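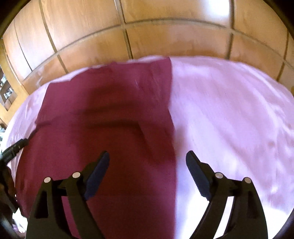
Lençol rosa, pano bordô em cima, parede de madeira atrás.

Boa tarde, minha gente! Faz tempo que não conto nada da obra do terreno, então peguem um café que hoje o fio é comprido (vocês já me conhecem).

Em outubro a gente finalmente chamou a Pliltier para fazer a terraplenagem lá no Zemano. Eram 1.092 metros quadrados de mato, toco velho e um barranco que me tirava o sono toda vez que chovia.
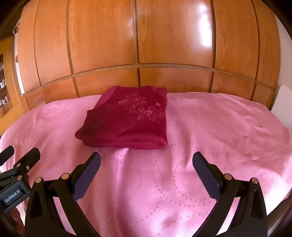 O moço da escavadeira foi de uma paciência de santo comigo, viu? Eu mudava a estaca de lugar, ele esperava, eu mudava de novo... No fim saíram 26 caminhões de terra e entulho, e eu achando que cinco davam conta!

A fossa antiga foi outra novela. Pedi orçamento também na Nomura, que cobrava mais barato pela limpeza, mas não incluía o transporte, e com o caminhão à parte ficava mais caro. Perguntem sempre pelo transporte, pelo amor de Deus.

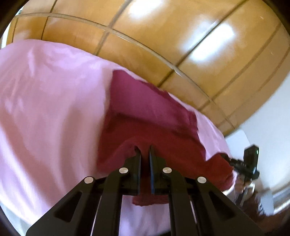 Agora falta o muro de arrimo e a brita da entrada. A brita eu encomendei na Inent, mais de 20 metros cúbicos, e eles prometeram entregar na parte da manhã (vamos ver, que a ladeira de lá não perdoa caminhão carregado).

Quem já fez arrimo em terreno inclinado, me conta se usou bloco ou pedra? Estou pendendo para a pedra, acho tão bonita, mas o preço me assustou um bocadinho. Um beijo e obrigada por lerem até aqui!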